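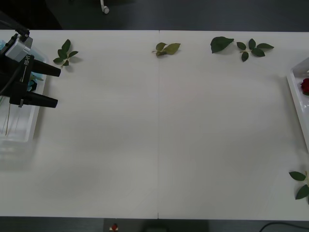 Tatiana Hudec wrote to ask why the old names had been kept at all, when half of them mean something else in the next county and a beginner looking up "gyp" will never think to try "mist". It's a fair question, and the short answer is that both are in there now, with the old name in its own column and the plain one beside it. She has been kind enough to check the first batch for us.

Zasik: a word list for makers and arrangers of artificial flowers

Welcome, and thank you for looking in. Zasik is a list of the words people use when they make, mend, wire, clean and arrange artificial flowers. It began as a few pages at the back of my own workbook and grew once other people started sending me theirs. It is meant for anyone writing a pattern, translating one, or trying to make sense of an old one found in a drawer with the first page missing.

What's in it

There are 339 terms in the main file. Of these, 73 have more than one meaning and are marked with a 2 in the last column, so that you know to read the note before you trust the first line. "Pip", for instance, is the little stamen bead to some and the whole centre to others, and I have had two perfectly friendly letters telling me that each is the only possible use.

The files

zasik_terms.csv is the main list, one term to a row.
zasik_notes.txt has the longer notes. None of them runs over 600 characters, though one or two wanted to.
zasik_sources.csv says where each term came from, by letter and year only.
old/ holds the earlier version. Please don't use it for anything new, but I can't quite bring myself to delete it.

The columns

term: the word as the sender wrote it, apart from plain slips of the pen
old_name: an older or local word, if there is one
part: petal, leaf, stem, centre, tool, method or other
meaning: one or two sentences in everyday words
senses: 1 or 2

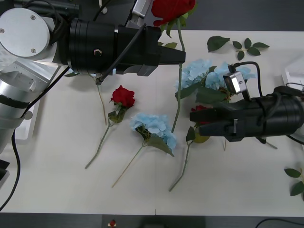

Red artificial rose with green leaves.

Roses take up far more room than any other flower, and I'm sorry if you came for sweet peas. Most of the senders learnt on roses and so most of the words came from there. Sepals, calyx, guard petals, the twist, the turn-back: all rose words to begin with, later borrowed for peonies and camellias. If a term is really only used for one flower, the meaning says so.

How it was put together

Ngan-ling Chuang typed up the handwritten letters and I did the rest. Where a letter couldn't be read we left the term out, apart from "scrim", which we guessed at and which has since been confirmed by two other people. Spelling is British throughout, so colour and grey, and mould for the thing you press a petal in (the sort that grows on damp felt doesn't come up much, thank goodness).

Things to be careful of

Dyeing words are thin on the ground. Several terms to do with wax are written from memory and may be a bit off. Nothing in the list is safety advice, so please read the label on whatever glue you are using.

The file opens properly in Oltiline and in any ordinary spreadsheet. In Uvar the accents on the French terms come out wrong unless you choose UTF-8 when you open it.

Using it and adding to it

You are welcome to copy it, print it or build on it, so long as you say where it came from. New words are always wanted. Send the term, what you mean by it and where you learnt it, and keep it under 500 characters if you possibly can. The next version is planned for December, wax permitting.

Last changed 7th November: "mist" added, "pip" rewritten again.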